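Why Do Plates Stand Up in a Dish Rack?

December
By Deok-su Ahn

Have you ever helped with the dishes after a big supper? Then you know how quickly plates pile up - green ones, yellow ones, little ones sitting on top of bigger ones - until there is hardly any table left! A dish rack is a clever helper for a time like that, and it doesn't even need a plug.

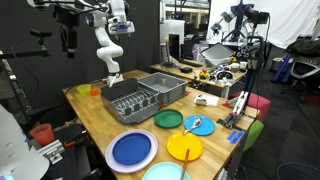
Why not just leave wet plates in a stack?
Water gets trapped between them, and air can't slip in to dry it. A plate standing on its edge lets the drops run down both sides and fall away.

Now, the skinny little posts that hold plates up have a funny name. They are called tines, just like the points on a fork! Each plate goes into the gap between two rows of them, and the gaps leave room for air to wander through and carry the last bits of water off. Spoons and forks usually get a bin of their own, so they don't go sliding around under everything else.

Some racks have wires as well, and the spaces between the wires let the water drip right through to whatever is underneath. 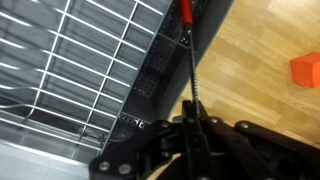
Wires cross to make a grid with lots of openings.

Try it at home on Tuesday night, or any night you like - stand one wet plastic plate up, lay another one flat, and check them both before bed.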